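4.2 Recolha de demonstrações com a turma

Quando propusemos aos alunos da disciplina de projeto que fossem eles próprios a recolher as demonstrações, confessamos que tínhamos algum receio, porque a pinça manual (a que a turma chamou Biter, nome que acabou por ficar) exige uma certa paciência até se lhe apanhar o jeito. O receio durou pouco! Ao longo do semestre, 19 alunos divididos em 7 grupos registaram 2,724 episódios, e cada grupo manteve um caderno onde anotava dúvidas, enganos e pequenas descobertas que nos foram muito úteis na redação deste artigo.

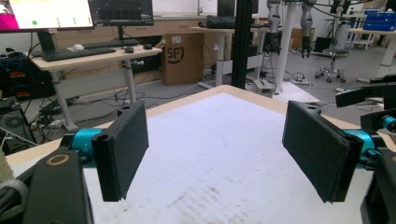
Waqas Kiani

Figura 3. Pinça manual sobre o tampo branco, com os dois dedos pretos abertos e as juntas azul-turquesa.

Pedimos a todos que começassem cada episódio com os dedos abertos, tal como na Figura 3, e que só depois se aproximassem do objeto, sem pressas. O grupo de So-yul Do sugeriu ainda que os primeiros 200 episódios fossem tratados como treino dos próprios alunos e deixados fora do conjunto final, sugestão que aceitámos com gosto e que mantivemos em todas as análises da secção 5. As instruções completas, revistas em junho por Dehua Shen, encontram-se no anexo B, juntamente com excertos dos cadernos.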